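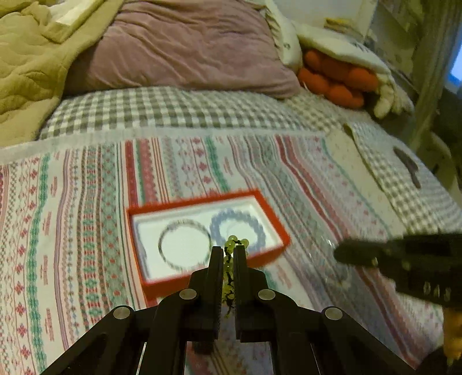 Figure 2. Sorting jewelry on a bed with two hand-held grippers. A green beaded bracelet is held between the fingers of one gripper; two more bracelets lie in the open red box.

3 Planning and Buying the Equipment

3.1 What we wanted to buy, and why small things decided it

We came to the purchasing stage with a long wish list and a short budget, and it was the small, floppy, easily tangled household objects that finally put the list in order. Beads on a cord are a wonderful test for a pair of fingers. The string bends wherever it likes, the beads roll against each other, and a loop will sag to either side of the place where it is pinched. In Figure 2 the upper loop of the green bracelet stands clear above the fingertips while the lower strand hangs between them, and a tool that can take up a thing like that and bring it to a narrow box is a tool we were happy to spend money on.

So the first line of the budget went to fingers and linkages, ahead of computing and well ahead of arms. The model we settled on is the Skotden hand unit with flat black finger plates on a scissor linkage. We compared it with a softer, rounded finger from Brodico, which two of us liked very much for fruit and cups. On jewelry the flat plate won easily. It comes in at a low angle, it lies nearly flush against a box lid, and replacement plates can be cut in any shop that has a saw and a drill press. That last point carried a lot of weight with Kerstin Vogler, who kept the parts ledger for the whole project and was the first to notice that we were planning for units and forgetting to plan for wear.

3.2 Buying in pairs

Our original plan, written in July, called for single units, one per home. We are very glad we dropped it! Nearly every task on the list that involves a container goes better with a second hand: one to hold the item, one to steady the box or move it nearer. The second jaw coming in from the right in Figure 2 belongs to this kind of two-handed work. Once we accepted this, the cost per home doubled for the hand units but rose far less for everything else, as the carrying case, the charger and the laptop are shared by the pair.

We therefore rewrote the order as 17 pairs. The arithmetic behind the number is plain. Fourteen pairs cover the homes that had agreed to take part at the time of ordering, and 3 pairs are kept as spares. Reinhold Hollmann argued for a larger reserve, and looking back he had a point on finger plates and was too cautious on everything else. Linkage bolts did not wear in any way we could measure. Plates did, mostly at the tips, where people tap them on tables and shelf edges without noticing.

3.3 Money for the setting

A budget line we would urge on any group doing similar work is the one for the setting. A bench in a lab can be bought once and forgotten. A bed can't be bought at all in the sense we need - it is somebody's bed, with a patterned blanket over a checked sheet, pillows piled at the far end, and a quilted comforter pushed to one side. That is exactly the kind of surface we wanted. Stripes and small checks sit close behind small beads, the cloth folds under a box and tilts it, and the light comes from wherever the window happens to be.

Getting into such rooms costs time, travel and courtesy. We set aside 600 euros per home for the household, travel included, and treated that sum as equipment in our planning. Leonie and Ottmar Tiedemann, who handled the visits, asked early on that it be protected from cuts, and it was. When the shipping quote from Windska came in higher than planned, the difference was taken from the computing line instead. We would make the same choice again. A slower laptop delays the sorting of recordings by an evening; a home that feels poorly treated is lost for good.

Props were cheap by comparison. Boxes, bracelets, cords, clips and the like were bought from ordinary stores or used as found. We asked for boxes with a raised rim and a contrasting inner tray wherever possible, like the red and white one in Figure 2, so that an item put down inside it is easy to tell from one left on the rim when the recordings are reviewed.

3.4 Arms: rent first

The arms that will later run the learned tasks are the most expensive part of the plan, and we have deliberately put them last. Waltraud Wegener drew up two schedules, one with arms bought at the start and one with arms rented from Xolalpa for short blocks once enough recordings were in hand. The rental schedule costs more per day of use and much less overall, and it leaves the mounting question open until we know which tasks are worth the trouble. It also keeps the hand units and the arms honest with each other: the same finger plates must fit both, and we wrote this into the order as a condition of acceptance.

The order was closed on October 22, 2022. Changes after that point were limited to extra finger plates, a second box of bolts that we have still not opened, and longer charging cables, which every household asked for. We had budgeted for none at all, having measured cable lengths in our own offices, where there is an outlet beside every table. Bedrooms are different. Groups planning a similar purchase should add the cables on day one, and should try a full pair on a real bed before signing anything.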